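Back to Work, Ullell district
Progress report to the Cimard Fund
Thu 16 May

Prepared by Lies Baert, project lead

1. People on the programme

We took on 50 people in the first half of the grant, all out of work for a year or more. Of these, 13 are now in paid jobs and 12 are on trial placements with local employers. Two have moved out of the district and one has left because of ill health. The others are still coming to weekly sessions or seeing an adviser one to one.

Most of the jobs are in warehousing, cleaning and care. Four are part-time, which in three cases was what the person asked for.

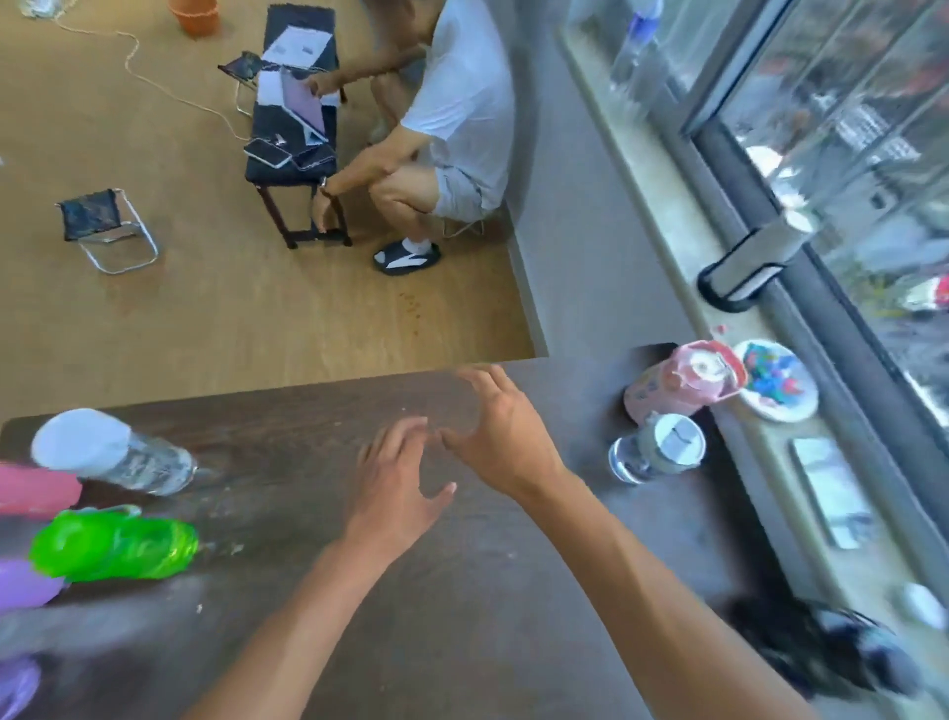
Childcare is still the most common reason for turning down an interview. We have moved the Wuvness sessions to school hours and attendance there has gone up. The evening group in Ullell carries on as before.

2. Employers

Boersma has agreed to drop the question about gaps in employment from its application form and will interview anyone we put forward for its packing jobs. Two smaller firms are thinking about doing the same. A third said no — it had been let down by an earlier scheme and wants to see our results first.

Bart Vandenberghe has visited each employer with a trial placement at least once. Supervisors mostly want a single person to ring when something goes wrong, so he now gives them his direct number.
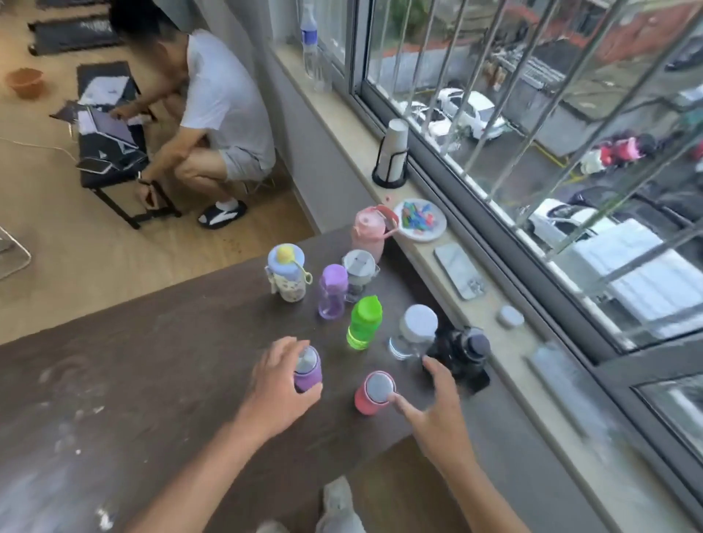 Bottles and tumblers on the table by the window.

3. Spending

We are under budget on travel and slightly over on training fees. Some 396 bus passes have been given out, fewer than planned, as several placements are within walking distance. We would like to move the unspent travel money to forklift and food hygiene courses and ask for your agreement to this.
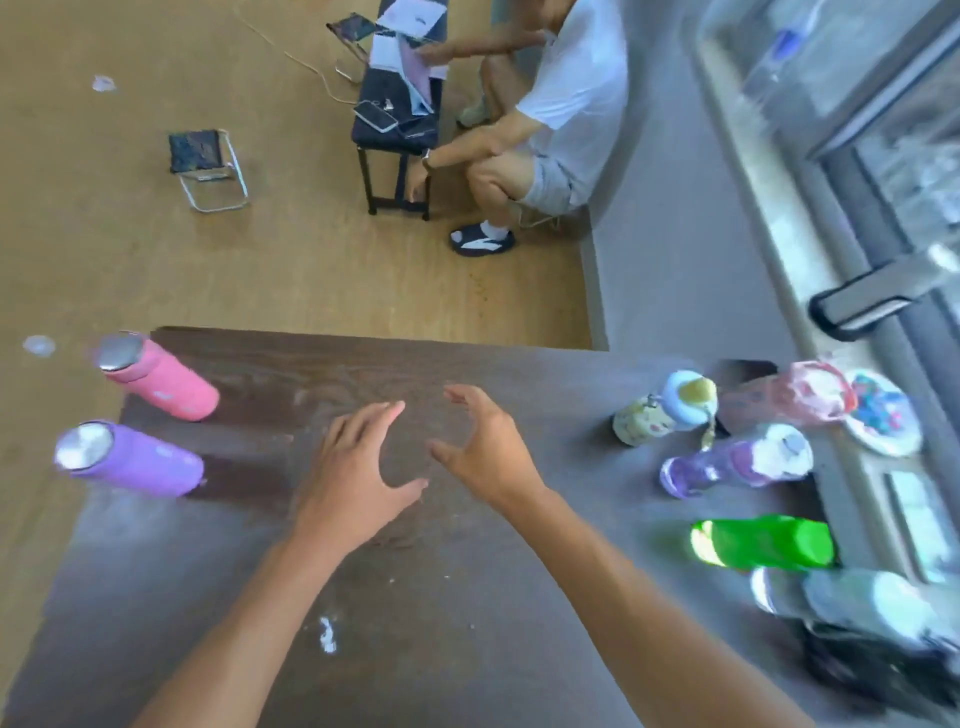 The second adviser post was empty for seven weeks. It has now been filled, and the salary saving is shown on the finance sheet.

4. Next steps

A new group starts in Wuvness next month. We will contact everyone in work again in August to check whether they are still in the job, and send you those figures with the next claim.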